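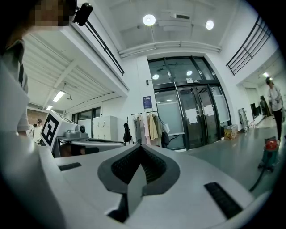

Teófilo Pacheco
Reviews editor, floors and furniture

The Brodlow canister vacuum costs $142, and for that you get a long chrome wand, a black hose and a red body glossy enough to check your teeth in. I've had mine since April. It picks up grit, lint and, on one sad evening, a shirt button I was fond of.

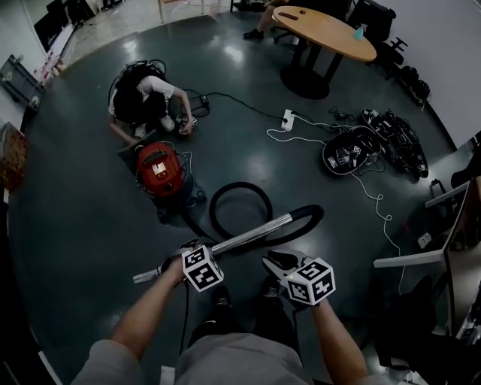
The hose is my main complaint. It coils whenever it feels like it – usually behind my ankles – and it has opinions about table legs. Bags come in packs of 3 and last me up to a month each. The Mallness I had before was quieter, but it also left the crumbs where they were. I'm keeping the Brodlow.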